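Home | News | Products | Stores | Contact

Garndale adds third range of kitchen storage bins

GARNDALE, October 2019. Housewares maker Paltero will begin shipping its Nastbridge line of kitchen storage bins to independent stores in January. The line was designed at the company's Garndale office and takes the number of storage ranges Paltero sells to 3.
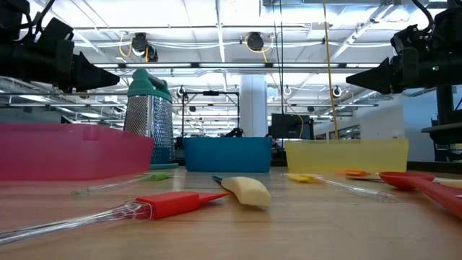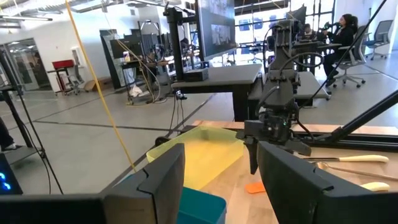 Colored plastic bins on a wooden tabletop.

Paltero Trade News, Issue 3

The Nastbridge line is meant for cupboards, pantry shelves and the space under the sink. Bins can be bought singly or in mixed sets, and replacement lids will be sold separately through the same stores.

"Customers kept asking for storage that fits older cabinets, where the shelves are shallow and the doors are narrow," said Leokadia Kołodziej, head of product at Paltero. "We measured a lot of kitchens before we settled on the sizes."

The first production run is 4000 sets. Of these, 2000 are reserved for Pietrzak, the regional distributor that has carried Paltero goods since the company opened. The rest will go to stores that order directly. Item number 3099, the older stacking crate, will be withdrawn when current stock is sold.

Szymon Ostrowski, purchasing manager at Pietrzak, said stores had asked for delivery after the holiday season. "January is when people clear out their cupboards, and shops have shelf room again," he said.

Order forms and price lists are available to trade customers on request. Stores with open orders for the stacking crate should confirm them with Zbigniew Wilczyńska in the sales office.

Press contact: Teodor Witkowska, Paltero, Garndale | © Paltero. All rights reserved. | Back to top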